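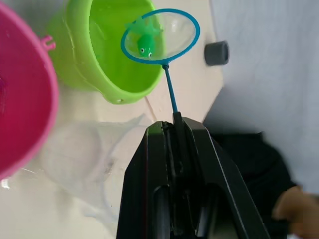

구피 치어를 옮길 때 뜰채를 써도 괜찮을까요?

Jerome Ocampo
2019. 3. 25.

안녕하세요! 물생활 시작한 지 두 달 된 초보입니다. 2월에 구피 한 쌍을 데려왔는데 어제 새벽에 드디어 치어를 봤어요!! 눈만 동그란 녀석들이 수초 사이에 숨어 있는 걸 보고 출근도 잊을 뻔했습니다.

문제는 지금부터인데요. 어미가 자꾸 쫓아다녀서 따로 빼 주려고 합니다. 집에 있는 건 수족관에서 같이 사 온 기본 뜰채 하나뿐인데 망이 꽤 거칠어요. 한 마리 떠 봤더니 망에 딱 붙어서 파닥거리길래 놀라서 바로 놓아줬습니다. 컵으로 뜨자니 워낙 빨라서 번번이 도망가고요.

본 어항은 30큐브이고 여과기는 스펀지 단기, 히터는 26도로 맞춰 놨습니다. 분리할 통은 반찬통 큰 걸 씻어서 준비해 뒀어요. 뜰채로 해도 되는지, 옮긴 다음에 물은 어떻게 맞추는지, 먹이는 뭘 줘야 하는지 경험 있으신 분들 한 수 부탁드립니다!

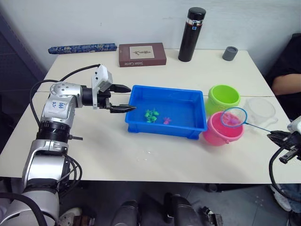

Erlinda Catacutan
첫 치어 축하드려요! 저도 처음 봤을 때 한 시간을 어항 앞에 쪼그려 앉아 있었답니다 ㅎㅎ

저는 갓 태어난 치어는 뜰채로 안 떠요. 몸이 워낙 작아서 망에 눌리거나 지느러미가 걸리기 쉽거든요. 대신 투명한 컵을 물속에 비스듬히 눕혀 놓고, 뜰채는 반대쪽에서 살살 몰아주는 용도로만 씁니다. 컵은 가만히 두고 뜰채만 천천히 움직이는 게 요령이에요. 급하게 쫓으면 바닥재 틈으로 들어가 버려서 한참을 못 찾습니다. 불을 끄고 조금 기다렸다가 방 조명만 켜고 하면 훨씬 얌전해요.

큰 스포이트도 정말 좋습니다! 끝을 넉넉하게 잘라서 입구를 넓힌 다음 물째로 쭉 빨아들이면 끝. 저는 Alitz에서 나온 900원짜리를 3년째 쓰고 있어요. 자른 단면은 사포로 한 번 문질러 주시고요.

분리통 물은 새로 받지 말고 본 어항 물을 그대로 떠서 쓰세요. 그러면 물맞댐은 따로 안 하셔도 됩니다. 온도가 문제인데, 반찬통을 밖에 두면 밤사이 금방 식으니까 차라리 어항 안에 거는 부화통을 권해요. 저는 Pangilinan 부화통을 3280원 주고 샀는데 물이 알아서 도니까 관리가 반으로 줄었습니다.
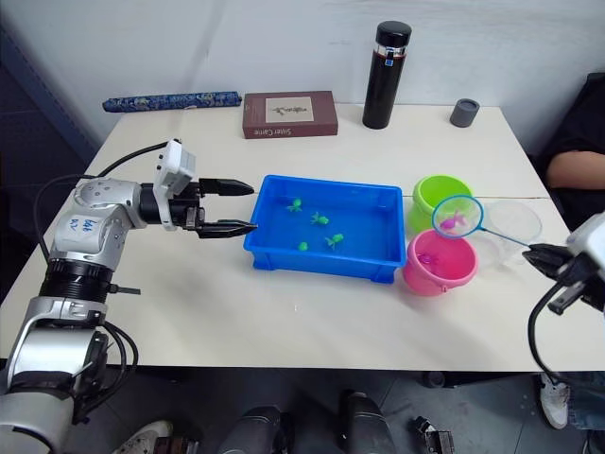
먹이는 탈각 알테미아나 곱게 간 치어 사료를 하루 서너 번, 아주 조금씩 주시면 돼요. 이쑤시개 끝에 묻혀서 톡톡 터는 정도면 충분합니다. 남은 찌꺼기는 그날 스포이트로 빼 주시고, 배가 주황색으로 통통해졌으면 잘 먹은 거예요. 그 배 보는 재미에 치어 키웁니다 진짜!

환수는 부화통이면 본 어항 주기대로 하시고, 굳이 반찬통을 쓰신다면 매일 200ml쯤 빼고 본 어항 물로 채워 주세요. 합사는 어미 입에 안 들어갈 크기가 된 다음에요. 저는 넉넉잡고 한 달 반 기다립니다.

물방울소리
그냥 뜰채로 떠도 안 죽어요. 전 50마리 다 그렇게 옮겼음. 대신 망 고운 걸로 바꾸시고 물 밖으로 오래 들고 있지만 마세요. 그리고 모스 한 덩이 넣어 두면 분리 안 해도 꽤 살아남습니다.

Jerome Ocampo
두 분 다 감사합니다! 방금 컵 눕히기로 일곱 마리 성공했어요!! 뜰채로 모는 거 완전 신세계네요. 부화통은 주문했고 모스도 같이 담았습니다. 수초 뒤에 숨은 두 마리는 저녁에 불 끄고 다시 도전해 볼게요.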